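Jun 15, 2018

# Sorting by colour: the gallery page

Okay, so a bunch of you asked what I've been doing in the Alley lab since April, and the short version is that I've been teaching an arm to tidy up little plastic blocks, over and over, until I see them when I close my eyes. The longer version is below! It's the informal companion to the Coughlan write-up, which has the proper plots and the error bars. I've kept this one light on math.

The question was pretty simple. If you give a robot a jumble of blocks and ask it to group them by colour, does it help to let it practise on goals it made up for itself, before it ever sees the one you care about? We called the method Vurkis (don't ask, it was a late night and the name stuck). The thing we compared it against is Fastitz, our older planner, which works out the whole sequence of moves up front and then follows it no matter what.

## How it works, more or less

Vurkis doesn't plan the whole job. It picks one block, picks a spot near another block of the same colour, moves it, and then looks again. If something got bumped along the way, fine, the next look takes that into account. Fastitz is quicker when everything goes right, and I still have a soft spot for it, but one nudged star and the rest of its plan is working from old positions.

The practice part is where most of my spring went. The arm got 2,000 practice rounds with goals it chose on its own (some of them were very silly, like putting every block as close to one corner as it could manage). All up, counting the test rounds, we logged 2,237. I was in the room for a lot of those, mostly eating crackers and resetting things.

## The results, quickly

Over the test rounds, Vurkis got every colour grouped 89 percent of the time. I was hoping for something in the eighties, so I may have done a small dance! The misses were mostly the same miss: it would set a block down a bit too far from its partner, look again, and decide that was close enough. "Close enough" is a number in a settings file, and I'd been generous with it.

I did try tightening that number. At the strict setting it started fussing, picking the same block up and putting it back a hair to the left, then a hair to the right, and a round that should've been short just went on and on. So we left it on the loose side for the write-up, and there's a whole paragraph in there about why. Shape was never part of the goal, by the way. It can tell a star from a cylinder, it just isn't asked to care.

## On the board

I've put up a single layout for now, and I'll add more when I've sorted through the folder. It shows the distance thing better than my plots do: three of the colours are touching, and the yellows have a good stretch of bare wood between them.
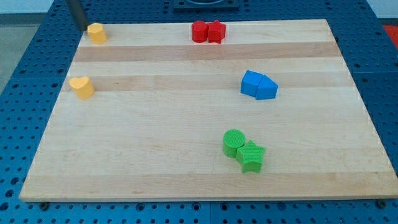 *Red, blue and green snug in their pairs, yellow heart and its yellow neighbour keeping their distance.*

By the loose setting a gap like that can still pass, as long as no other colour is nearer. By the strict one it wouldn't. I go back and forth on which is fairer, and if you've got an opinion I'd love to hear it, especially if you've had to write down what "together" means for a machine of your own.

## What's next

- More colours, and an odd block out with no partner, to see what Vurkis does with it.
- A rerun of Fastitz with a second look halfway through. I think it'll close a fair bit of the gap, and it seems only right to check.
- Seven rounds from the test set that I still can't explain. They look fine to me and scored as misses, so I'm going back through the logs by hand.

The settings file and the scoring script are going up alongside the Coughlan write-up once I've cleaned out my comments, some of which are a bit rude about the heart.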